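Das graue Handtuch

Das Haus in Ondar wurde im Oktober leer geräumt, und am letzten Tag lag noch ein Handtuch auf dem Tisch.
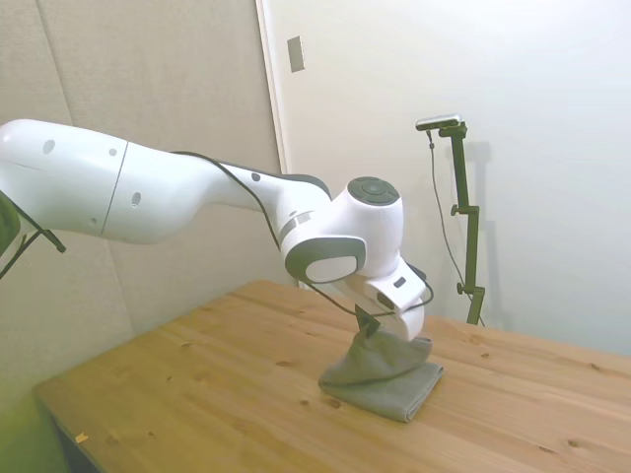
Das Handtuch auf dem Kieferntisch.

Sie hatte die Wäsche bis zum Schluss aufgehoben. Das Geschirr war verpackt, die Bücher hatte der Händler aus Horow abgeholt, 200 Euro für alles, auch für die Lexika. Der Tisch sollte bleiben. Die neuen Besitzer hatten am Telefon danach gefragt, und ihr Bruder hatte ja gesagt, ohne mit ihr zu sprechen.

Es war ein Kieferntisch mit honigfarbener Platte und kleinen dunklen Ästen. Als Kind hatte sie beim Essen mit dem Fingernagel die Maserung nachgezogen, bis die Mutter sagte, sie solle die Hände bei sich behalten. Die Kerbe vom Brotmesser war noch da, auf der Seite des Vaters. Sie legte den Daumen hinein.

Das Handtuch war grau mit einem Stich ins Grüne. Die Mutter hatte es bei Hollmann gekauft, als das Geschäft schloss, einen ganzen Stapel davon, und sie dann 18 Jahre lang geschont. Sie benutzte weiter die alten, die an den Rändern ausfransten. Die grauen lagen im Schrank und waren für Besuch. Besuch kam selten und blieb nie über Nacht.

Die Mutter faltete anders als andere Leute. Erst längs, dann quer, dann noch einmal, und am Ende strich sie mit der flachen Hand darüber. Die Tochter hatte es in ihrer eigenen Wohnung nie so gemacht. Sie legte die Handtücher zusammen, wie es gerade kam.

Jetzt fasste sie das graue oben an und zog es hoch. Der Stoff gab nach und hing in Falten herunter. Er roch nach Schrank und ein wenig nach Clarex, dem Waschpulver, das die Mutter im großen Karton kaufte und im Keller neben den Kartoffeln aufbewahrte. Sie ließ wieder los. Das Handtuch sackte zusammen und lag schief da.

Draußen hupte der Bruder. Er hatte den Anhänger schon angekuppelt und wollte vor der Dunkelheit auf der Autobahn sein.

»Gleich«, rief sie, obwohl er sie bei laufendem Motor nicht hören konnte.

Sie breitete das Handtuch auf der Platte aus und faltete es längs. Dann quer. Beim dritten Mal lagen die Kanten nicht aufeinander, und sie fing von vorn an. Der Bruder hupte ein zweites Mal, kürzer. Sie strich mit der Hand darüber, von links nach rechts.

In die Kiste im Flur passte nichts mehr hinein. Sie nahm das Handtuch unter den Arm, drehte im Keller das Wasser ab und zog die Haustür zu. Den Schlüssel warf sie, wie abgemacht, in den Briefkasten.

Im Auto fragte der Bruder, was sie da habe.

»Ein Handtuch«, sagte sie und schnallte sich an.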